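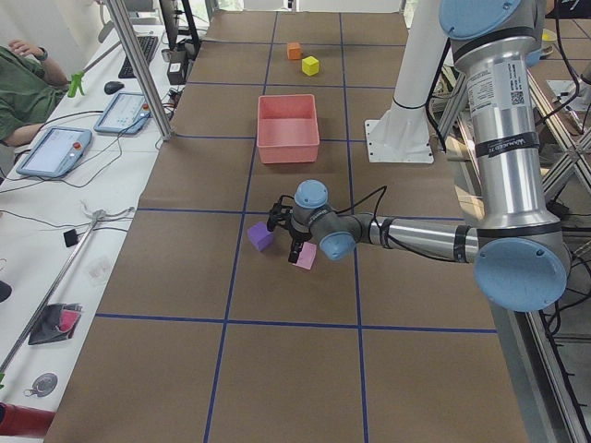

Interim Progress Report: Review of the Zurketti Tabletop Handling Kit
Submitted to the Genham Fund for Applied Automation
Prepared by Daiane Bastos, Project Lead, Trelten Technical Center
Feb 18, 2022

Purpose of the report

The grant agreement requires Trelten to report at the midpoint of the review period on work completed, money spent and any change to the plan. The review concerns the Zurketti tabletop handling kit, which the supplier offers to colleges and small manufacturers as a package of arm mounting hardware, a two-finger gripper, control software and a set of practice tasks. The Fund asked for an independent opinion on whether the kit can be recommended to its member workshops.

Work completed

Installation was finished in the second week of the period. The supplier's guide assumes a bare steel bench and gives little help with anything else. Our staff needed an additional 2 days to align the arm with the table and to correct the tool offset in the software. The supplier has been informed and has promised a revised guide, which we have not yet received.

The work surface was covered with brown kraft paper and divided into cells with dark blue tape. The kit comes with a printed mat for this purpose, but the mat shifted during early trials and its glossy finish made the markings hard to read under the window light. Paper and tape are inexpensive and can be replaced in a few minutes. We propose to keep this arrangement for the remainder of the review and to mention it in the final guidance to members.

The main body of testing so far has used the foam cube task. The arm picks up a colored cube from a named cell and either places it in an open plastic bin or moves it to another cell. A total of 1,205 attempts had been logged by the closing date for this report. Of these, 216 were recorded as failures of one kind or another. The largest group of failures involved two cubes placed in the same cell, where a finger came down on the neighboring cube or pushed it out of reach. Single cubes in the cells nearest the arm gave very little trouble. Results at the far end of the table were mixed and will be looked at again after recalibration.

An operator was at the desk throughout every trial, with the teach pendant and its emergency stop button within reach. The stop was used several times during the first week, mostly as a precaution while staff became familiar with the speed settings. No injury or damage to equipment has occurred.

Findings to date

The gripper is adequate for light, soft objects of regular shape. Force adjustment is simple and holds its setting between sessions. The thin cable at the wrist needs attention – it must be given enough slack for full rotation, and the guide does not say how much.

The Frota task software supplied with the kit is easy to learn. Two technicians with no earlier experience were able to write and run a basic sorting routine by the end of their first session. Error messages are less satisfactory. Several refer only to a numeric code, and the code list in the manual is incomplete. Technical support answered all our written questions, though replies on the code list were slow.

Cable management remains a weak point. The kit includes no trays or clips, and a member workshop installing it in a teaching room would need to buy these separately. We consider this a moderate concern where students will be moving around the equipment.

Expenditure

Spending is within the approved budget. The only unplanned item was $400 for additional aluminum extrusion and brackets, charged to the contingency line. No transfer between budget lines is requested at this stage.

Changes to the plan

The original plan called for a second set of objects, including small metal parts, to be introduced at the midpoint. We ask the Fund's agreement to delay this stage until March so that the far cells can be recalibrated and the failed attempts with adjacent cubes repeated under the same conditions. The date of the final report is not affected.

Next steps

The remaining work covers recalibration, the metal parts trials and a half-day session in which instructors from member workshops will set up a task without help from our staff. Zurketti has agreed to lend a second gripper for that session. Invitations will be sent once the Fund has approved the revised schedule.

The full trial log and copies of correspondence with the supplier are held at Trelten and can be sent on request. Questions on this report should be directed to the Project Lead.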